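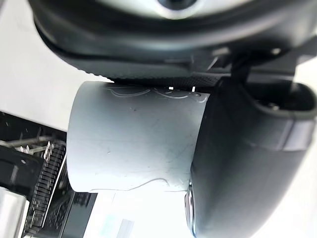 Kotian K2 Finger Pad Set for Two-Finger Grippers

Replacement pads and service kit for the Kotian K2 gripper
Made by Ferulent
In stock, ships from our Gendness warehouse

The pads are the part of the gripper which wears first. When the surface becomes smooth, round parts begin to turn in the grip, and many users then raise the closing force. Please check the pads before you do this. More force on a worn pad makes the wear faster and can leave marks on soft plastic parts.

The set fits all K2 grippers, with or without wrist camera. It does not fit the older K1, where the screws have a different distance.

What is in the bag

Two textured pads
Two smooth pads, for parts with a painted or polished surface
Mounting screws (use the new ones, the old ones have lost their thread glue)
One hex key
One printed card with the steps below

When to change

We recommend a check every 3000 grips and a change when the pattern is no longer felt with the fingernail. In dusty work the pads can be finished much earlier. Cardboard and unglazed ceramic are the worst for them. Light oil is not a problem if you wipe it every shift, but do not use brake cleaner or acetone, they make the rubber hard.

How to change the pads

1. Move the arm to the service position and open the gripper fully.
2. Switch off the controller and wait until the status light is dark. The fingers can still be moved by hand after this, slowly.
3. Remove the screws from the back side of the pad. If a screw is stuck, warm it a little with a soldering iron. Do not drill.
4. Clean the seat with alcohol and a cloth without fibers. Old glue under the pad will lift one side, and the part will then sit crooked.
5. Place the new pad with the small arrow in the direction of the fingertip.
6. Tighten the screws in turns, a little on each side. Hand force with the short end of the key is enough.
7. Switch on, run the homing program and close the gripper slowly on a test cylinder of 30 mm.

After homing, the opening value on the screen should be the same as before with a difference of no more than 5 percent. If it is bigger, the pad is not flat in its seat and you have to repeat from step 4.

Camera and cables

On grippers with wrist camera, look at the picture after the change. The pad should not cover more of the view than before. Wipe the lens last, when the screws are in – small rubber particles like to stay there. Check also that the cable has a free loop near the finger joint and does not touch the pad when the gripper opens.

Running in

New pads hold a little too strongly on the first day and light parts can stick for a moment at release. If you use the Altar cell software, set the release delay one step higher and return it later. In other software a short pause before the arm lifts away does the same.

Warranty and help

The warranty is 36 months for the seat and the screws. Pads are wear parts and are covered only for faults in the material. For questions about the fit, write to Neema Nzioka in our service department and please include the serial number from the gripper flange. Orders received before 2 p.m. leave the same working day.

Related items: K2 finger joint kit, K2 cable clip, test cylinder 30 mm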